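Keeping household chemicals out of the creek: tips that work, and some I don't buy

Every spring the same lists go around telling you how to protect the stream behind your house. Half of what's on them was written to sell something. I have a ditch at the bottom of my lot that runs to Sleiman Creek, and I've tried most of it.

Paint brushes

Wash latex brushes in the utility sink, never in the driveway. The sink goes to the treatment plant (or your septic tank) and the driveway goes to the storm drain. Wipe the brush on newspaper first and you'll use a lot less water. Oil paint is another matter. Let the thinner stand in a covered jar until the solids drop, pour off the clear part and use it again. The sludge goes to hazardous waste day.

"Biodegradable" soap

I'm suspicious of this word. It tells you the stuff breaks down sometime, somewhere, and says very little about what it does to a minnow in the meantime. Videtti Green Wash has a leaf on the bottle and a line in small type telling you to keep it out of waterways. Wash the car on the grass with a bucket, well away from the ditch, and the brand matters a good deal less.
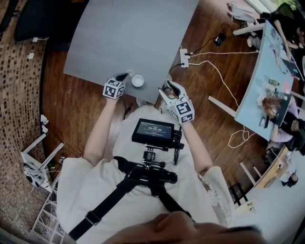 One reader wrote in to say the grass trick is no good on clay. Her lawn sheds water like a parking lot by August, and the suds went straight over it and into the culvert. She goes to the car wash on Itance Road now, where the drains are hooked up to the sewer. Fair point. If water puddles on your lawn, do what she does.

Drain filters and other gadgets

The Drasix insert for a yard drain costs $385, and the replacement pads are extra. The box says it catches oil and grit. Maybe it does, when new. Mine was packed with maple leaves after 4 storms and the water went around it. A stiff broom and a dustpan kept more dirt out of that drain than the insert ever did -- and I already owned the broom.

Oil drips

Cover the spot with plain clay cat litter, grind it in with your shoe, leave it overnight and sweep it up. Bag it. Don't hose the stain afterward, whatever the degreaser label tells you.

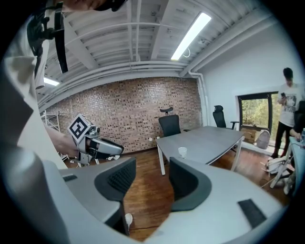
The same goes for the powdered concrete cleaners. Every one I've looked at ends with "rinse thoroughly," and they never say where the rinse is supposed to go. If you must use one, dam the low end of the slab with an old towel and soak up what collects.

Fertilizer

Skip it within 20 feet of the ditch and let that strip grow tall. Check the forecast before you spread the rest.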